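Gesholm Community Hall – kitchen appliance and fire safety check

Checked Friday, February 19, 2021. Areas covered: main kitchen, servery, store cupboard, back corridor.

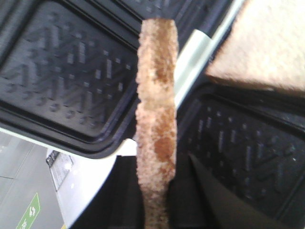 Items are marked OK, Action or Not checked. Comments follow each one. Anything marked Action needs a name put against it on the sheet by the kitchen door.

Portable appliances

1. Plugs and leads free from damage – OK
All leads looked at along their full length. The kettle lead has been replaced as asked last time.

2. PAT labels present and in date – Action
The Cordeiro food mixer has no label. It may have been missed because it was kept in the store cupboard. Do not use it until it has been tested. All other labels run to June.

3. Sandwich maker and toaster – OK
Clean the crumb tray after each booking. Plates to be wiped when cold, with a damp cloth only. No metal scrapers.

4. Extension leads – Action
One four-way lead in the servery was feeding the urn and a heater together. The heater has been unplugged. The urn must go straight into the wall socket.

Fixed equipment

5. Cooker, hob and isolator switch – OK
The isolator is labelled and can be reached without leaning over the hob. Back left ring is slow to heat. This is a nuisance but not a safety matter.

6. Extractor hood – Action
Filters greasy on both sides. Two new ones needed, Ostetti type, 40 cm. The old ones have been washed and put back for now.

7. Water heater – OK
Hot tap at the main sink read 69 degrees. The warning sign above it is faded but can still be read. A new sign would be better.

8. Fridge and freezer – OK
Fridge 4 degrees, freezer minus 19. Door seal on the fridge has a small split at the bottom corner. Look at it again next time.

Fire

9. Fire blanket – OK
On its hook beside the door, tapes hanging free.

10. Extinguishers – Action
The CO2 extinguisher is in date, pin and seal in place. The foam one in the corridor was standing on the floor behind the folded tables. It needs its bracket put back on the wall. The screws are in an envelope in the top drawer.

11. Heat alarm – OK
Tested with the button. Sounded in the hall as well.

12. Exit route – Action
Stacked chairs were taking up half the corridor. Moved on the day. This was also noted at the last two checks, so hirers need telling again in the booking letter.

General

13. Floor – OK
Vinyl lifting slightly at the store cupboard door but not enough to trip on. Tape is holding.

14. First aid box – Action
No blue plasters left and the burn gel is out of date. Eye wash fine.

15. Loft hatch and wiring above the servery – Not checked
No ladder on site. The Zenberg report on the rewiring in 2000 is in the office file and should be brought along when this is done.

Next full check: June. Items 2 and 10 to be dealt with before the kitchen is next hired out.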